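Sourdough Starter FAQ

I get the same handful of emails every week, so I'm putting my answers in one place. Last updated Jul 17, 2021.

Do I need special flour?
Nope. I started mine in March with the cheapest whole wheat at the Plerkow market and it did fine. I switched to Gadon rye later because I like the smell (kind of like apples!), but your starter won't care much either way.

How often should I feed it?
On the counter, once a day. In the fridge, once a week is plenty – I've gone longer and it came back after 2 feedings.

There's gray liquid on top. Is it dead?
Just hungry. Pour it off or stir it in, then feed it. Pink or orange streaks are another story, and so is fuzz. Throw that out, wash the jar and start over. 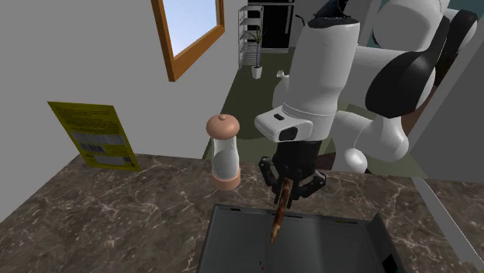 A reader in Danton wrote in to say I'm too relaxed about water, and that her starter only woke up once she let the tap water sit out overnight. Fair enough! My tap water is pretty mild, so I've never had to bother. If yours smells like a pool, try her way first.

Can I bake with it on day three?
You can, but you'll get a brick. Those early bubbles fool everybody, me included. Wait until it doubles after a feeding a few days in a row.

Why is my loaf flat?
Most of the time the dough was cold. My kitchen sits at 62 degrees in winter and the dough takes forever, so I put it in the oven with only the light on.

Do you sell starter?
Sorry, no. Timmermans Bakery will usually give you a spoonful if you bring your own jar and go before the lunch rush.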